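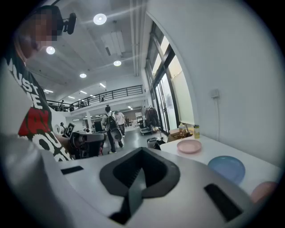
House Rules for Hand-Held Gripper Work

Sanik keeps one set of rules for everyone who records table tasks with the hand-held grippers. Genowefa Tomaszewski wrote the first draft in February and the current version went up on 25th March. It has 13 rules. The ones on this page are the ones new operators ask about most. The full sheet is in the Driturport folder.

Rule 2. Markers stay in view. The black-and-white marker on top of each gripper must be clean and flat. Keep sleeves, cables and long hair off it. If a corner lifts, stop and replace the marker before the next take.

Rule 4. Both grippers come up before a take starts and both go down after it ends. Do not park one on the table while the other is working.

Rule 5. Plates and bowls are gripped at the rim. Close the fingers slowly and let go only when the piece is resting on the table. 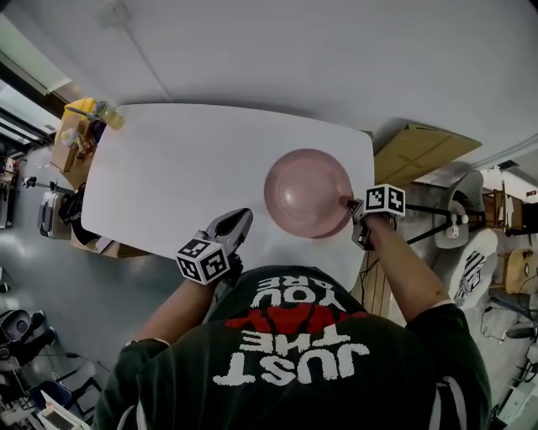 Rule 6. Lean from the hips and keep your elbows clear of the table edge. Operators who need to reach farther should walk around — stretching across the table knocks things over and spoils the view of the fingers.

Rule 8. Bags and cases go on the floor, away from where the operator stands. Anything on the table that is not part of the task is moved to the back before the session, and it stays there until the session is over.

Rule 9. A take is 20 minutes at most, then a break. Swap operators if two are signed in.

Rule 11. Faces are blurred before any recording leaves the site. This covers people passing through as well as operators. Send the session number with the request; the Brekby set, for example, is filed under 436.

Rule 12 (drops and breakages) is being rewritten with Kurek. Until the new text is posted, write every drop in the session log and leave the take in.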